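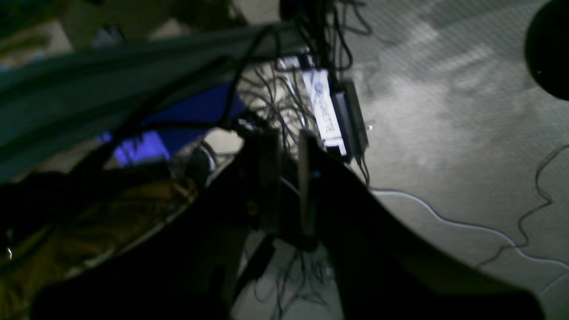
Gripper and cabling at the Preltthorpe cell

About Grornuva

Grornuva is a two-person company with one robot. We build and look after cells that pick up cloth, and the one we look after most is our own. It is called Brandes, after the building it lives in, which was Brandes Carpets until the carpet trade in Preltthorpe gave up. We kept the name over the door for longer than we should have and still get calls about stair runners.

The other thing we kept was the carpet. Every automation textbook shows a cell bolted to sealed concrete with a yellow line painted around it. Ours sits on beige pile. Sabine wanted the floor ripped out in the first week, Eckhard wanted to wait for a quote, the quote came, and the carpet stayed. It's quiet and it's easy on the knees, and a good part of robot maintenance is done on your knees.

Who we are

Sabine Strobel does the mechanical work: gripper, mounting, finger alignment, anything with a thread on it. She spent eleven years fixing packaging lines and still listens to a machine before she looks at it.

Eckhard Kramer does wiring, controls and the invoices. He labels cables. He labels them at both ends, in capitals, and has opinions about people who do it at one end only. He would like it known that some of the labels fall off.

We don't have a sales department. If you call before 9 a.m. you get Eckhard, and if you call after that you get whoever has a free hand.

What Brandes does

Cloth is a miserable thing to pick up. A metal bracket has the decency to be the same shape in the afternoon as it was in the morning. A bedspread has never been the same shape twice. Brandes has a two-fingered gripper and a pile of textiles that we keep for testing, and its job is to take hold of one of them, lift it and put it somewhere else without bringing its neighbors along.

Our first customer was Sakico, who sort used household textiles and wanted to know whether a machine could do the part of the job that people quit over. The answer we gave them was a report of 69 pages. The short version was "some of it." They hired us anyway, and they're still with us. Everything we change on a customer's cell gets tried on Brandes first, so our cell is usually in a worse state than theirs. We think that's the right way around, although it doesn't do much for the office tour.

How the cell is set up

People who are thinking of hiring us tend to ask about the robot. We'd like them to ask about the floor, the power and the cables, which is where most of our hours go.

Start with where the arm stands. The base goes on a steel plate, and the plate goes on four leveling feet that reach through the carpet to the slab. We cut four neat holes for them. (The first of the four is less neat. It's under the plate now.) Once the feet are down we level the plate, leave it overnight and level it again in the morning. Then the bolts get torqued and marked with a paint pen, so that a loose one shows up at a glance.

After that comes the gripper. The fingers have to close parallel. If they meet at the tips first they pinch beautifully and hold nothing, and if they meet at the root they hold everything except the thing you wanted. Sabine sets them with a strip of paper: close on the paper, pull, feel for drag at the tip, the middle and the root. There are digital ways of doing this and we own one of them. The paper gets used.

Then we teach the home position, and we write it down. On paper, in the binder. We once lost a home position to a software update and spent a long October evening persuading an arm to go back to a place that only it had known.

The cables

We should be frank about the cables. When we drew up the cell there were going to be eleven of them, in a tidy bundle, in a sleeve. The drawing is still on the wall and guests admire it.

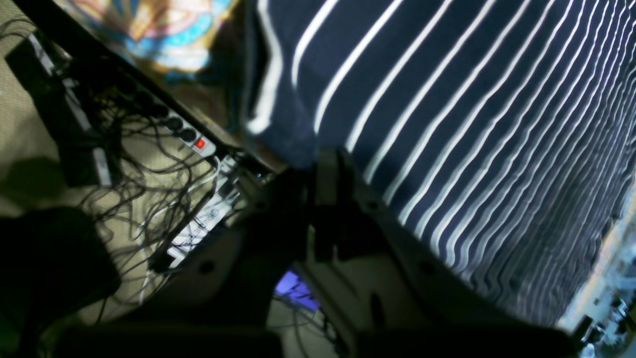
What happens in practice is that every test wants one more sensor, every sensor wants a supply, and every supply wants a socket. Then the test ends and the cable stays, in case we need it on the next one. Twice a year we have what Eckhard calls the reckoning. Everything gets switched off at the strips, every run gets followed by hand from one end to the other, and anything that doesn't arrive somewhere useful is pulled out. The last reckoning took out 429 feet of cable. The cell worked exactly as well the next day, which was embarrassing.

A few rules have come out of this, and we hold to them on customer sites with a good deal more discipline than at home:

Power strips stay where a hand can reach the switch without reaching past the arm.

Nothing gets plugged into a strip that is plugged into another strip. We check this on every visit and have found it on more visits than we'd like.

Cables that move with the arm are kept apart from cables that don't. The moving ones wear out and get replaced on a schedule; the others should never need touching, so if one of them looks chewed, something is rubbing that shouldn't be.

Slack is measured with the arm at full stretch. Measure it at home position and you'll have a lovely tidy loop, right up to the first long reach.

Looking after it

A cell that handles cloth spends its life in lint. It gets into the finger joints, it gets into fans, and it collects under anything with a rubber foot. Our routine is short enough that we stick to it.

Every morning, before power: wipe the fingers, look down the gap between them against a light, check the paint marks, and move any cloth that has slid off the pile and into the arm's reach. That last one sounds silly. A fold of cotton in the wrong place will stall an axis as thoroughly as a brick, and a brick doesn't wrap itself around the wrist on the way.

After every 600 picks, the strip of paper again. If the drag has changed between tip and root, the fingers come off, get cleaned and go back on with fresh threadlocker.

Once a month we vacuum. The full name of the procedure is Cell Environment Maintenance and it has its own tab in the binder, but it's vacuuming. Nozzle off around the cables, please. Eckhard has lost a ferrite clip and two labels to the upholstery brush.

Once a year the arm comes off its plate and Sabine goes through it joint by joint. She does this with the radio on and doesn't take calls.

When it breaks

Our own logbook has 1137 entries so far. We went through them one slow week to see what goes wrong most, with the idea of putting a handsome chart on this page. The chart turned out to be one very tall bar marked "connector" and a row of stubs. So there's no chart, and in its place some advice: when a cell stops for no reason, put a hand on every connector before you open a laptop.

The second stub, if you're curious, was finger wear. The third was lint. The robot itself came well down the list, just under a category Sabine had entered as "us."

The worst fault we've had took almost three weeks to find. Brandes would run all morning and drop everything after lunch. We changed the gripper cable, then the gripper, then the cable back again. Eckhard rewrote the grip routine. The cause was a supply lead with a cracked strain relief that hung at a slightly different angle once somebody had walked past it to get to the kitchen. We now route nothing along the way to the kitchen, and we now ask every new customer where theirs is. They think it's small talk.

What we do for customers

We set up cloth-handling cells from a bare floor (any floor), take over cells that somebody else set up, and come out when one has stopped. A setup takes us four to six weeks on site. Takeovers start with two days of following cables, and we charge for them, and we've yet to finish those two days without finding something.

Every customer gets a binder like ours. It holds the home position, the torque values, the cable list, the morning routine and several blank pages at the back. Please write in it. The sites where the blank pages are full are the ones we hardly ever get called out to, and when we do go, we know where to look.

We don't do welding, palletizing or anything with food in it. We've been asked about a machine that folds fitted sheets. We're thinking about it, in the sense that one of us thinks about it and the other leaves the room.

Visiting

Grornuva is in the old Brandes shop in Preltthorpe, through the side door, up one step. You're welcome to come and see the cell running if you let us know beforehand. Shoes are fine on the carpet. Please step over the cables and keep off the plate, and if the arm is moving, stay at the desk end until one of us has stopped it. Coffee is in the kitchen, by the long way round.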